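4.2 Waypoint filtering on the kitchen counter

The planner in Adugna takes a grasp pose from the perception node and returns a joint path at a fixed rate. In early runs the path was sent to the controller as it came. This worked for tall, isolated objects but gave jerky motion near low ones, where small changes in the estimated pose moved the final waypoints from one cycle to the next.

We added a filter between planner and controller. It keeps the last accepted path and replaces it only when the new grasp pose differs by more than 13 mm, or when the collision checker rejects the old path. Everything else – speed limits, joint limits, the gripper command – is left as it was in Polard.

The filter was tested over 1,245 planning cycles with the counter layout in Figure 6. Without it, the path was replaced in 767 cycles. With it, the number fell to 60, and most of those came from the collision checker.
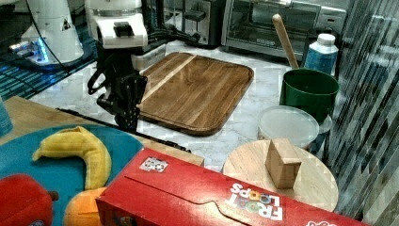
Figure 6. Counter layout with the arm above the work area. Toy fruit is on the teal plate, and the cereal box lies flat.

Kamala Kotian objected to the fixed threshold when she read a draft of this section, arguing that 13 mm is too loose for a narrow object and that the value should scale with the width of the grasp. We agree in principle. The perception node does not yet report a width it can stand behind, so the threshold stays fixed in all results below. Section 4.3 repeats the test with the threshold halved.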